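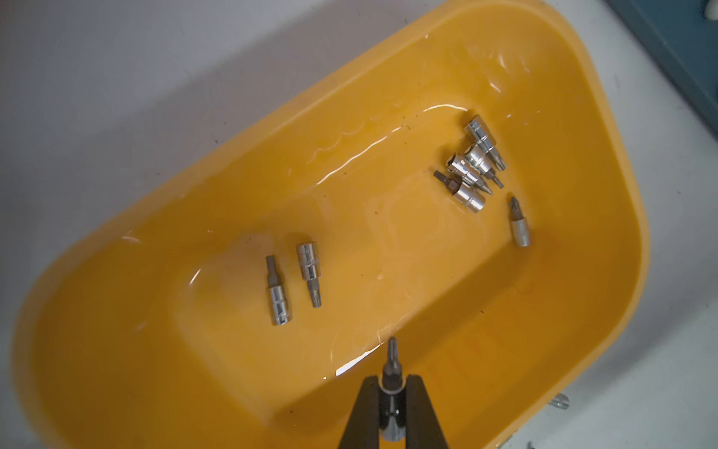
Renting a two-bed flat: who pays for the built-in kitchen appliances?

Asked 4 March 2023 in Renting and Letting

We are due to sign for a two-bedroom flat in the Prirnine development, on the third floor, moving in at the start of April. The rent is £1157 a month on a six-month tenancy. The agent is Gajewski Lettings.

The advert said "fitted kitchen with integrated oven, hob, dishwasher and washer dryer". When we went round, everything was there and looked fairly new. Now we have the draft agreement and there is a clause saying the dishwasher and washer dryer are "left for the tenant's convenience and the landlord accepts no duty to repair or replace". The oven and hob are not mentioned.

I rang the agent and was told this is standard wording and that most tenants don't mind. I do mind a bit, as the washer dryer was one of the reasons we picked this flat over a cheaper one with no plumbing for a machine. There is no launderette within walking distance.

Can they advertise something as part of the flat and then say they won't fix it? And is it too late to ask for a change, given that we have already paid the holding deposit? The flat is in England if that matters.

Answer 1
Marked as helpful by 7 people

The clause is common, and it is not automatically void. In England the landlord has to keep certain things in repair whatever the agreement says: the structure, the pipes and drains, basins, baths and toilets, the wiring, and the heating and hot water. White goods are not on that list. Whether the landlord has to repair a washer dryer mostly comes down to what the agreement says, so the time to sort it out is before you sign.

A holding deposit doesn't stop you asking. It reserves the flat while checks are done and the paperwork is agreed. Read the terms you were given when you paid it, and look for the deadline for agreement, usually 15 days unless something else was put in writing. If you pull out, they may be able to keep it, so be careful about simply walking away. Asking for one clause to be altered is not pulling out.

I would email the agent and not ring. Say that the flat was advertised with the dishwasher and washer dryer, that you made your decision on that basis, and that you would like the clause taken out or changed to say the landlord will repair or replace them if they fail through fair wear and tear. Attach a copy of the advert. Save it as a file, as listings tend to disappear once a place is let.

If they say no to both, ask for the washer dryer only. A landlord will often give way on one.

Also check the inventory. If the machines are listed there with a note of condition, you could be charged for damage to them at the end, and it is fair to point out that they can't be the landlord's property when it suits and not otherwise. Run both machines on the day you move in and report any fault in writing straight away.

Answer 2

Had the same in a Statent building. Dishwasher packed up in month two and the landlord wouldn't touch it. We washed up by hand until we left. Wouldn't have been worth paying for a repair on a machine that wasn't ours.

Some of these new blocks are marketed like you're buying a Rolex and then you get the paperwork.

Answer 3

Agree with the first answer. One more thing – find out whether the machines are still under guarantee. If the block is only a couple of years old they may be, and then it costs the landlord nothing to agree to the change. The agent should be able to get the paperwork from the landlord.

I'd also ask what happens if the washer dryer leaks. Damage to the floor or to the flat below is a separate matter from fixing the machine, and you don't want an argument over it later. Contents cover for tenants sometimes includes it, check the wording.

Reply from the person who asked

Thanks all. I have emailed the agent with the advert attached and asked for the clause to be changed for the washer dryer at least. No answer yet.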